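My first winter of hill training

After the autumn races I promised myself that I will not stop running in the cold months, as I did the last two years. Now it is December 2025 and I am still running, so I want to write down how it goes.

My club is small. We are 13 people on the list, but in the evening usually only four or five come. Drita Krasniqi makes the training plan for us. She ran the 800 meters when she was younger and she believes in short hills very much. I did not believe in them. I am a slow runner with a good patience, and I always thought that long and easy runs are enough for me.

The plan for this block is simple. We warm up for 3,000 meters at a pace where we can talk. Then we run the hill behind the Lisetti bakery eight times, 300 meters each time, and we walk down. After this there is an easy jog home. The first time I did only five repeats and my calves were sore for three days - I had to go down the stairs backwards.

The mistake was my speed. I ran the first repeat together with Teodoro Garrido, who is much faster than me, and I finished it almost at his shoulder. I was very proud for two minutes. On the fourth one I was already walking the last part. Drita did not say anything, she only showed me the watch. The next week I started with Yen-ting Yuen instead, and all eight of my times were within four seconds of each other. 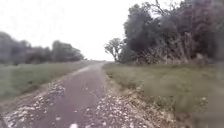

How often should you run hills if you are a slow runner? Once a week is enough for me, with two easy days after it.

I tried twice a week in November and my left Achilles tendon began to complain in the mornings. I went back to one session and I added heel drops on the kitchen step, three sets of 15, as Pravesh Dlamini from the club advised me. He had the same problem last year. Now it is quiet again, but I still do the heel drops before breakfast.

I also changed my long run a little. Before, I had one flat route and I knew every tree on it. Now I go out toward Radebe and come back over the ridge, with around 750 feet of climbing in total. It takes me eleven minutes longer and I am more hungry after it. My wife says she can see from the soup pot which route I took.

The next race for me is the Tetero 10K in February. The course has one long climb after the fourth kilometer, and last time I lost all my good rhythm there. I do not have a big goal for the time. I would like to run the whole climb without walking, and to still have some legs on the other side for the downhill. Drita wants us to do two more hill sessions before the holidays, and I already put my shoes near the door for the next one.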